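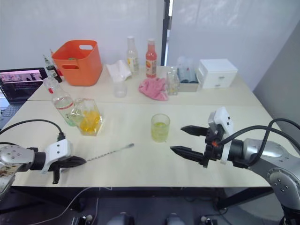
Drinks Station Walk-Round – Pomstead Community Kitchen

September round, with comments. Filled in by Samran Ongart, starting at 4 p.m., before the evening group came in.

Please read the comments as well as the marks. I know they run on a bit, but a plain "OK" doesn't help the next person very much, and I would so much prefer that you came to this list knowing what I was thinking when I went around.

1. Glassware

Drinking glasses checked for chips at the rim: OK
Run a clean finger over a dry cloth laid on the rim, never the bare finger. I found one with a rough spot and wrapped it in newspaper before it went in the trash, and I'd ask everyone to do the same, even when you're in a hurry and the bin is right there.

Pitchers checked at the handle joint: OK
Glass pitchers get their trouble where the handle meets the body, so hold them up to the window and look for fine lines. Ours are fine. Please don't tip ice straight from the freezer into a pitcher that has just come out of the hot wash – let it stand on the rack until it feels cool all the way down.

Poured drinks kept back from the table edge: OK
A hand's width at least, and more when the children's group is in.

2. Bottles

All bottles upright when not in use: NEEDS ATTENTION
I know I say this every month! A clear bottle lying on its side is very easy to miss on a white table, and a bottle that rolls will find the floor sooner or later. Stand them up, caps on, labels facing out so that people can read what they are pouring.

Small bottles labeled with contents: NEEDS ATTENTION
Anything decanted needs a name on it. We use the Mollatik labels from the second drawer, and the marker is on a string so it can't wander off. If you can't tell what is in a bottle, set it aside for me and don't sniff it to find out.

Syrups and cordials in date: OK
The two 500 ml Özkan bottles were opened this month and I've written "September" on both caps.

3. Bar tools

Long spoons clean, including the twist: NEEDS ATTENTION
The twisted part of a bar spoon is lovely to stir with and a nuisance to wash. Syrup dries into the grooves and a sponge slides right over it. Use the little bottle brush, rinse, and dry with a towel, turning the spoon as you go. I did the lot again this afternoon and it took nearly 7 minutes, so it really is not a big job.

Spoons stored in the tall jar: OK
When you are working, rest the spoon on a folded cloth. A spoon left bare on the table gets sleeves and elbows on it, and then it goes back in somebody's glass.

4. Table and surroundings

Table steady, surfaces level: OK
I leaned on all the corners and nothing rocked. Do run a cloth along any joins in the tabletop at closing time, as lemon juice settles there and goes sticky overnight.

Plastic baskets sound, handles not split: OK
Look closely at the cut-out handles, where the plastic is thinnest. The baskets are for carrying things to and from the sink, and they are not meant to be stacked when full.

Laptops and phones away from liquids: NEEDS ATTENTION
I do understand that people like to have the recipe open, and I like it too. But a keyboard and a full pitcher don't belong on the same table. Use the shelf by the door for screens, or copy the recipe onto a card. There are plenty of blank ones in the Ferkari tin.

Cables clear of the pouring area: SEE COMMENT
Please look up as well as down when you check this one. A loop at elbow height will catch a glass just as surely as one on the floor will catch a foot.

5. Floor and exits

Mat flat, no curled corners: OK
Door to the yard opens fully: OK
Wet floor sign in its place: NO
It was behind the coats. I've put it back beside the mop bucket.

To do before the next round

Stand up and label bottles – everyone
New bottle brush, item 162 on the supply sheet – Samran
Recipe shelf cleared of old flyers – whoever has the key to cupboard 149

Signed, S. Ongart. Leave your own notes underneath in pencil, please, and put the clipboard back on its hook.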